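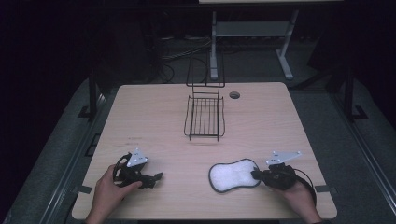 October, evening. Radio restoration, continued

Got the Cavau receiver open at last. It is the 1963 model, bought from Rehema Mrema with the back panel held on by parcel tape. Two of the four panel screws were the wrong thread and had been forced, so both holes need bushing before the panel goes back.

Measured the main supply capacitor first. Rated 80 microfarads, reads less than half that, with high leakage. Replacement ordered from Nundar. The old can stays on the chassis for looks and gets disconnected underneath.

Mains hum was audible at every volume setting, which fits. The tuning drive is a separate fault. The cord slips at the low end of the dial and the pointer stops short of the last station name. Jeptoo Urio lent me her Thibodeau service sheet, but the cord diagram is drawn from the rear and the text describes it from the front. Lost an hour to that. Redrew it on squared paper. 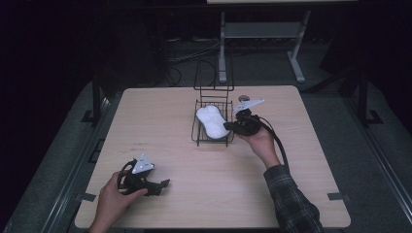

The new cord goes on with three turns round the spindle, against two as I found it. Spring tension seems right now, though I have not run it across the full dial with the glass fitted.

Output transformer primary checks good. One resistor on the audio board had drifted by more than 60 percent – replaced. The tubes I have left alone until the supply is sorted.

Elibariki Were phoned at nine about the Mellesthorpe swap meet. He wants a table near the door again. Told him I would bring the spare speakers and the signal generator, but the generator needs a new line cord first.

Still to do: bushings, dial lamp, clean the wave change switch.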